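June 29, 2024

Glue trial, carried on from the last page. Still not convinced.

The claim we're testing is the one on the Coetzee data sheet, that their water-based wood glue reaches full strength in 3 hours at room temperature. I've read enough data sheets to know that "room temperature" means somebody else's room. Ours was cold first thing and the heater didn't catch up until lunch.

Set-up: pine offcuts from the shelving job, butt joints, end grain to face. I know end grain is a rotten joint. That's why I picked it, as a good joint hides a bad glue. One lot done with Coetzee, one with the Bova we've always bought, one with the tail end of the Flarer tub. The Flarer had gone a bit thick and I thinned it with a splash of water, so don't read much into its numbers. I'd leave it out altogether except that someone will ask.
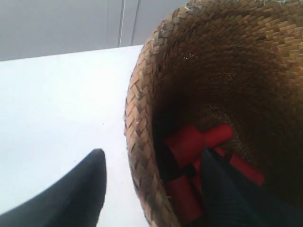

Clamped everything for 2 hours, took the clamps off, left the pieces flat on the bench for the rest. Then hung weight off the free end until it let go. Best Coetzee joint failed at 188 newtons. Best Bova was a little under that. The worst of each were so far below the best that I wouldn't put money on either. Two of the Coetzee breaks were clean glue failures with no wood fibre on the face at all, so the "stronger than the timber" line on the tub is not true of our timber on our bench.

Before anyone gets excited about Coetzee winning:

- The clamps weren't all done up to the same tightness. I did them by feel and my feel gets worse after the first few.
- Offcuts came from different boards. Some were much denser in the hand.
- I knew which glue was which while I was loading them. Should have had the pieces coded.

The Ekholm rep's leaflet quotes 3,000 test joints for their version and gives one average, no spread. I'd like to see the spread. An average on its own tells me nothing about the drawer front that comes back in a year. Not ordering Ekholm on the strength of that leaflet, and I'd ask whoever does the July order to hold off as well.

Colour is the other thing. Coetzee dries yellower than Bova. It won't matter under paint. Under clear oil on pine I could pick the line from across the bench. The label says "dries clear". I've put a smear of each on a scrap by the window to see if the yellow fades, though I doubt it will.

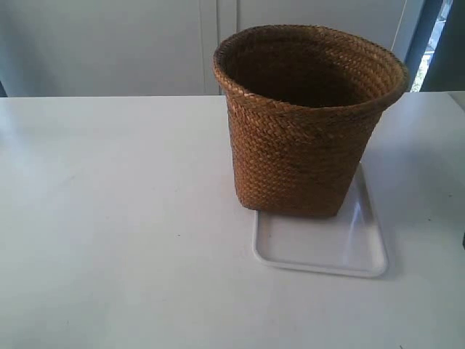 *Woven basket on the white tray.*

Next go, if there is one:

1. Same board for every piece, cut in order and numbered.
2. Mark the clamp screws and turn each one to the mark.
3. Leave half the joints overnight. My hunch is the three glues come out level by morning and we've been arguing over nothing.
4. Fresh tub of Flarer or drop it.

Bova stays on the shelf until then. The offcuts with the broken joints are in the scrap bin, don't burn them yet.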